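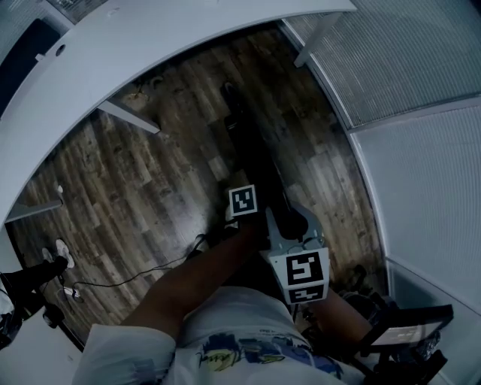

6 min read · 9 replies

Wullthorpe Robotics Board > Manipulation > Learning from demonstration

Marker cubes vs. tracking from the wrist camera: we ran it, here are the numbers

graspless
17 December 2021

Long promised, mostly by me, mostly to people who had stopped asking.

The question was whether the fiducial cube on a hand-held gripper is worth having once you already have a camera on the gripper itself. The cube is ugly, it bumps into things, and every new student wants to take it off. So we recorded everything both ways at once. Each demonstration has a pose track from the cube, seen by the head camera, and a second pose track from the gripper's own fisheye, run through Stastilen with the default settings plus the two everybody changes.

We collected 1,751 demonstrations of pick and place off the floor and off a desk. Same demos, same images into the policy, same training recipe. The only thing that changes is where the action labels come from.

Each policy then got 200 trials on the arm. Cube labels: 166 successes. Stastilen labels: fewer, and by enough that I checked the script twice before telling anyone. The full table goes up when the second seed is done. I know what happens on this board when a person posts half a table.

Short version: keep the cube.

torque_wench
Congratulations on proving that a big square with a known size is easier to find than a wall.

Real question though. How do you handle the frames where the head camera can't see the cube at all? My operators look away constantly. They look at the next object, they look at each other, they look at the clock.

graspless
Gaps get filled from the wrist track, aligned at both ends. If the gap is too long, the demo goes in the bin. So the cube condition isn't pure cube, which I should have put in the first post and am now putting in the fourth like a coward.

torque_wench
Third.

oldservo
So it's "cube plus wrist" against "wrist". Then the finding is that more information beats less information. I'll alert the journals.

I'm only half being a pain. If you patch the gaps with the very method you are comparing against, the title of the thread is wrong. You have shown that a marker is a good anchor for visual tracking. That's useful and I believe it. It doesn't tell me what the cube does alone.

graspless
Fair. The bin would be very full if I ran cube alone, since a demo with a hole in the middle can't be trained on. I could compare only demos with no gaps. That leaves the ones where the operator stared at their own hand the whole time, and I'm not sure I want a robot that learned from those people.

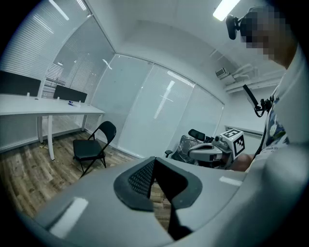
kinematic_regret
Label quality depends on the room far more than these threads ever admit, and I'd like to see results split by which way the operator was facing. We had a stretch in September where half our wrist tracks drifted and the other half were beautiful, and the only difference was that the bad half faced the windows. Your wrist view has glass partitions with white horizontal blinds, which is the same line repeated until the tracker gives up and picks one. It's also looking at the operator standing close by with the second gripper, and that's a lot of image that moves with the person and not with the building. The cube doesn't care about any of it. So I'd bet most of your gap comes from blinds and bodies, and in a cluttered workshop with brick walls it would shrink to nothing much.

torque_wench
Seconding the bodies part. In two-handed work the other gripper and the other arm are in the wrist camera half the time. Stastilen has a mask option for this. It's off by default and the documentation for it is one line long and contains a typo.

graspless
The mask was on for our own gripper body, which is fixed in the image and easy. It was off for the other gripper and the operator. I will now go and lie down.

We do have heading for every demo, so the split by direction is cheap. I'll run it.

claleck_refugee
I spent a year with the Claleck rig, where the tracking came from outside cameras on tripods and everything worked perfectly until somebody leaned on a tripod. So I'm on the cube's side by temperament. Two warnings anyway.

First, your calibration between the cube and the fingertips. If the bracket gets knocked, the labels are all wrong by the same amount and look lovely in the plots. The wrist track will at least fail in a way you can see. Check it at the start and end of each session and throw out the session if the two disagree.

Second, the head camera. Straps slip. The cube pose is relative to the head, so you need the head pose too, and now you're running visual tracking in front of the same blinds, on a neck.

oldservo
That second one is the point I was working up to, and it's annoying to see it done in fewer words.

graspless
It partly cancels. What the policy needs is motion of the gripper between nearby frames, and over that short a window the head track is decent. It's the long drift that's bad, and we don't use long anything. But yes, "cube labels" has a head track hiding inside it. The title gets worse with every reply.

Calibration: we check at the start. We do not check at the end. Adding it.

kinematic_regret
Could you also try a smaller training set? A pile of 1,751 demos can average out some ugly labels. I'd want to know what happens to someone with 200, which describes most of us, our budgets, and our knees.

graspless
Yes, I can subsample and retrain this month. The arm time is the problem. Kamel has it booked for drawer opening, and they are not people who release a slot.

torque_wench
Kamel has had it booked for drawer opening since I joined. How many drawers are there?

oldservo
Rename the thread when the table's up. I'd accept "marker-anchored vs. wrist only". I'd even read it.

graspless
Title edited. Heading split is running, mask on for both grippers this time.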